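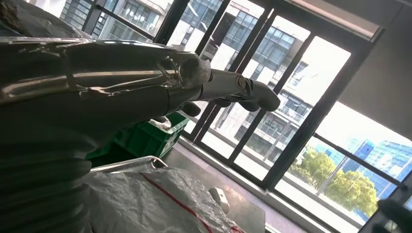
Constanza Zapata wrote in after my piece on draught excluders to ask whether I'd ever got round to trying secondary glazing film, as she had a bay window that whistled and a landlord who wouldn't hear of anything with screws. She'd bought a kit two winters ago, put it up in a temper, and had it come down in the night on to the cat. Was it the kit, she wanted to know, or was it her?

Well, Constanza, it may have been a bit of both, and I have now put up enough of the stuff to say so with some confidence. I've lived with the Jidari window film kit since last October, on three windows of different sizes and different degrees of awfulness, and I've just ordered another for the back bedroom. So you can guess which way this review is going, but there are some grumbles along the way and I'd like to get them all in.

For anyone who hasn't met it, the idea is very simple. You run double-sided tape round the inside of the window frame, you press a sheet of thin clear film on to the tape, and then you go over the whole thing with a hairdryer until it pulls tight and the wrinkles go. What you're left with is a pocket of still air between the film and the glass. It's the poor relation of proper secondary glazing, which I was quoted for by a very pleasant man from Lakthorpe and which I would dearly love to have, and may yet, if the boiler lasts.

The Jidari box has a folded sheet of film, two rolls of tape, a little plastic wedge for pushing the tape into corners, and a leaflet. The leaflet is the first grumble. It has been translated by someone in a hurry, and the drawings are so small that I had my reading glasses and then my husband's reading glasses on top of them. It tells you to clean the frame "with a suitable" and leaves it there. A suitable what? I used warm water with a drop of washing-up liquid, then went round again with a clean cloth, then left the window alone until the following morning. I think that is where most people come unstuck, quite literally. Old gloss paint holds on to a film of grease you'd never suspect, particularly in a kitchen, and the tape won't take to it.

The tape itself is very good. I'd used the Boersma kit before this one, in our last house, and the Boersma tape was a narrow, stringy thing that came off its backing in bits and then wouldn't come off the paint at all in spring. I lost a strip of eggshell the length of my arm and had to repaint the sill. The Jidari tape is wider and softer and goes round a slight curve without puckering, and when I took down the landing window in April to see what would happen, it peeled off in one long piece with nothing worse than a faint line that wiped away. Constanza, if you're renting, I'd pay the extra for that alone.

Do leave the backing on until you've gone all the way round and rubbed the tape down hard. I know the leaflet says you can work one side at a time. I did the first window that way and spent the afternoon picking my own sleeve off the frame.

Now the film. It comes folded to the size of a tea towel and it is remarkably clingy, to itself and to you and to any passing dog hair, so it's a job for two people or for one very calm one. I would call in a neighbour. Start at the top, let it hang like a curtain, and press it on lightly at first so that you can lift it and try again. You want it reasonably flat but it needn't be perfect, and there's no point at all in fussing over small creases before the hairdryer comes out. Trim it afterwards. I trimmed my first one before, feeling very efficient, and then watched a corner shrink away from the tape.

The hairdryer part is a pleasure and I won't pretend otherwise. You work from the corners inwards, keeping it moving, a hand's width away, and the creases simply melt off. My daughter wandered in halfway through the dining room window and wouldn't give the dryer back. If you hold it too long in one spot the film will go thin and then go altogether, with a sad little pop, so do keep moving. There's enough spare in the larger box to patch or redo a small pane – I was glad of it.

As for how it looks, I'd braced myself for living inside a sandwich bag, and it's much better than that. Face on, you forget about it. In low sun from the side there's a sheen, and you'll see a ripple or two if you go looking, and visitors who like to touch things will touch it. Constanza asked in a second message about bays in particular. I treated ours as three separate windows and taped to the uprights between them, and it went up far more neatly than I'd feared. I suspect hers was stretched right across the lot, which puts a dreadful pull on the tape at the ends.

Did it help? The whistling stopped that same evening, and that was what I'd wanted most. I put a cheap Kastano thermometer on the dining room sill for a week before and a week after, and it read 3 degrees higher with the film up, though the weather had the cheek to change in the middle, so please don't take that as science. We had far less water running down the panes of a morning. I will say that on the north side we still got a little misting between the film and the glass in the really bitter spell, and once it's in there you can't get at it. Dry the glass thoroughly and pick a crisp day to do the job if you possibly can.

The other thing to think about is that you can't open the window until you take the film down. It sounds obvious, but I sealed up the one in the bathroom and regretted it by teatime. Leave yourself a window in every room that needs airing, and please don't cover one that you might have to climb out of.

Our house is 164 years old and every frame in it leans a different way, so if it can be done here I should think it can be done anywhere with a bit of patience. I'd allow 30 minutes for a small sash once you've got the knack, and a good deal longer for the first, with a cup of tea in the middle.

Four stars out of five from me. The missing one is for the leaflet, and for the plastic wedge, which snapped on the second window. I used the handle of a teaspoon after that and it did a nicer job of the corners anyway.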